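Purna hand gripper – for bed and laundry work

I'm Loretta Thibodeaux, and I ran a housekeeping floor for years before I came over to Corkari, so I get to write the equipment page for this one (lucky me!). The Purna is a gripper you hold by an upright handle. You pick up clothes with it the way you would with your fingers, and what you do becomes the teaching material for the folding arm in the laundry room.

What changes for the crew? At Otham, where we've had it since June, the arm now takes the plain towels and pillowcases. The beds and guests' own clothes are still done by people, and I can't see that moving any time soon. Laiba Virk used to fold all afternoon and now spends part of her shift showing the arm new items, and she's paid at the trainer rate for it. Ask for that in writing before you start – we did.

It does take some getting used to. Your wrist will be tired the first week, so we keep turns to 60 minutes and then swap. Thin, slippery stuff is slow going, and I still drop the odd sock.

Price is $1,330 for the gripper alone or $1,928 with the dock and a spare set of jaws. Spare jaws are part no. 174.

A wrinkled blue garment on a green sheet, one end up in the black jaws:

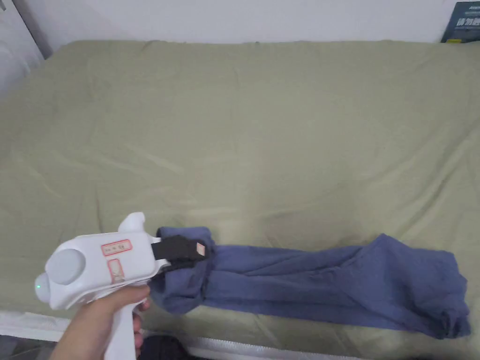 Corkari | Housekeeping & Linen Team

To borrow one for a shift, ask Arlindo Amaral at the linen desk before 3 p.m.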